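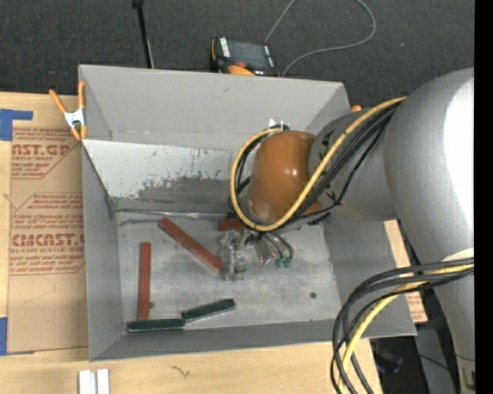
Robot arm over the open gray bin

BORKSTEAD SWIM CLUB
Minutes of the planning meeting for the Robles meet

Present: Lesego Du Plessis (chair), Faizal Ismail (head coach), Elango Chettiar (entries and results), Nandi Dlamini (parents' representative), Thu Nghiêm (minutes)
Also present for item 4 only: four swimmers of the senior group
Start: 6:40 p.m.

1. Minutes of the last meeting

The minutes were read and accepted with one correction. In item 3 it was written that the junior group will move to lane 6. It should be lane 5. Thu apologized for the mistake and has corrected the copy in the binder.

Matters from the last minutes:
The broken lane rope at the Nutau pool was replaced. Faizal says the new one is a little too long and sinks in the middle. Lesego will write to the pool again.
The kickboards were not yet marked with the club name. Nandi still has the paint pen and will do it before the next Saturday group. (Corrected at the meeting: before the next junior session, as the Saturday group is now closed.)
The letter to the former members about the lost relay trophy was sent. Two answers came, and both persons do not have it.

2. Entries for Robles

Elango reported that the entry file is almost ready. The club enters 22 swimmers, with 70 individual starts in total. Six of the swimmers will start in the para events, and for them the organizer needs the classification number together with the entry. Elango has four of these numbers. For the other two, the classification is still under review, and the organizer has told him by phone that they may swim, but their times will be marked as provisional.

Nandi asked if a provisional time can be used later for the state list. Elango does not know. He will ask in writing, as he does not want to rely on a phone call for this.

Faizal wishes to change three entries:
The 400 freestyle for one of the junior girls is to be taken out. She has the 200 butterfly only two events before, and the rest is too short.
The 50 backstroke is to be added for the same swimmer.
One senior boy is to be moved from the 100 breaststroke to the 200 breaststroke, at his own wish.

Elango reminded everybody that the organizer accepts changes until noon on the closing day, and that last year we sent our changes in the evening and they were refused. He asks to receive everything from the coaches two days earlier. Agreed.

There was a discussion about entry times. Some parents have asked why the short course times from the fall were used. Faizal explained that the pool in Robles is long course, and that the times were converted with the table which the organizer has published. A swimmer who has a real long course time from the last twelve months is entered with this one, also if it is slower. Nandi said that this should be written on the notice board in simple words, and she will do so.

3. Relays

The club will enter four relays: girls' and boys' medley, mixed freestyle, and the mixed para freestyle relay. The last one is new for us. Faizal explained the points rule: each swimmer has the points of his or her class, and the four together may not be above the limit given in the meet program. With our six swimmers, only two combinations are possible. He prefers the one with the faster last leg but would like to see both in training.

Lesego asked about the order of the mixed freestyle relay. Faizal said he will not decide this before the warm-up. Lesego said that in the last season this led to bad feelings, as one swimmer learned ten minutes before the start that she was a reserve. After a longer talk, the following was agreed: the four names and the reserve are told to the swimmers the evening before, and only the order may be changed on the day.

Elango asked that the takeovers be practiced with the blocks and not from the side of the pool. The blocks at Nutau are locked outside club hours. Lesego will ask for the key for two extra half hours.

4. Wishes of the senior group

The swimmers had prepared a short paper and read it. The points were:

a) They would like the warm-up to be divided by stroke and not by age. Faizal can agree to this for the senior group only. The juniors stay together.

b) They would like to know the main sets for the week in advance. Faizal said he changes them often, depending on how tired the group looks. He will try to send the plan on the first evening of the week and asks that nobody complains if it is then different.

c) They ask for a second person on deck during the early session. At present, one coach looks after four lanes, and the swimmers in lane 4 feel that they get very little correction on their turns. Nandi has a coaching certificate which needs to be renewed. If the club pays the renewal, she could be on deck one morning per week. The meeting was in favor. See item 5.

d) Tapping. One of the para swimmers has low vision and needs a tapper at both ends of the pool. Until now, her father has done one end and Faizal the other, but Faizal cannot be at the end of the lane and also take splits. Two swimmers from the senior group offered to learn it. Faizal will show them how, and he stressed that the same two people should do it in training and at the meet, so that she gets used to their timing. The pole needs a new soft tip. Elango has one at home.

The chair thanked the swimmers, who left at 7:25 p.m.

5. Money

Lesego presented the numbers. The club account stands at $3154 after the pool rent was paid. The costs for Robles are expected as follows: entry fees, the bus from Mavden, and one night in the hostel for the coaches and the swimmers who compete on both days. Together this makes $1664.

Nandi thinks that this is too much for one meet, as there are two more meets before the summer. Elango answered that the entry fees are fixed, and that the only part where we can save is the bus. Mavden offered a smaller bus for less money, but then four persons must travel by private car, and the wheelchair of one swimmer would have to be folded and put in the luggage space. Faizal was against this. The larger bus has a lift, and he wishes that the whole team arrives together.

Vote on the larger bus: four in favor, one abstention (Nandi). Accepted.

The parents' share for the bus stays the same as last year. Families for whom this is difficult can speak with Lesego in private, and no names will be in the minutes.

The renewal of Nandi's coaching certificate was approved. Nandi did not vote on this.

6. Travel and times

The bus leaves from the lower parking lot of the Nutau pool at 6:15 a.m. Last year it left 20 minutes late. Faizal will call the names at 6:05 and the bus will not wait longer than five minutes.

Every swimmer brings:
two suits and two pairs of goggles
the club cap (the blue one, not the old white one)
a warm jacket and shoes for the deck
food for the whole first day, as the snack bar in Robles is open only at noon
medication, if any, with the form signed by a parent

Thu will collect the forms. At the time of this meeting, nine are missing.

Elango will have the printed start lists on the bus. Last time he printed one copy for each swimmer, and most of them were on the floor at the end of the day. This time there will be one list for two swimmers.

7. Officials

The organizer asks every club to send timekeepers. We must give three for each session. For the first day, we have all three. For the second day, we have only one. If we do not fill the places, the club pays a penalty for each empty chair. Nandi will ask in the parents' group and will mention that no experience is needed and that there is a short briefing before the session.

Thu offered to be a timekeeper on the second morning, if someone else writes the results for our web page. Elango will do it.

8. Other business

Lost property: there are again many towels in the cupboard. They will be laid out on the bench after training for one week and then given away.

Club records: Elango found that the girls' 100 butterfly record on the board is wrong by one second. The right time is in the old results book. The board will be changed, and he has informed the swimmer who holds it.

Lane sharing with the triathlon group: they have asked for lane 1 in the early session in February. Faizal would agree if they come after 7 a.m. Lesego will answer them.

Photographs: a parent asked if she may put pictures of the team on her own page. The meeting decided that pictures with other children need the permission of their families first. Nandi will tell her.

9. Tasks

Lesego: letter to Nutau about the lane rope, key for the blocks, confirmation to Mavden, answer to the triathlon group
Faizal: final changes to the entries, both para relay combinations in training, instruction of the two tappers
Elango: question about provisional times in writing, start lists, soft tip for the pole, record board
Nandi: notice about entry times, kickboards, timekeepers for the second day, certificate
Thu: medical forms, copy of these minutes to all present

The next meeting is after Robles, in the small room beside the pool office. The time will be announced by Lesego.

End: 8:20 p.m.
Minutes: Thu Nghiêm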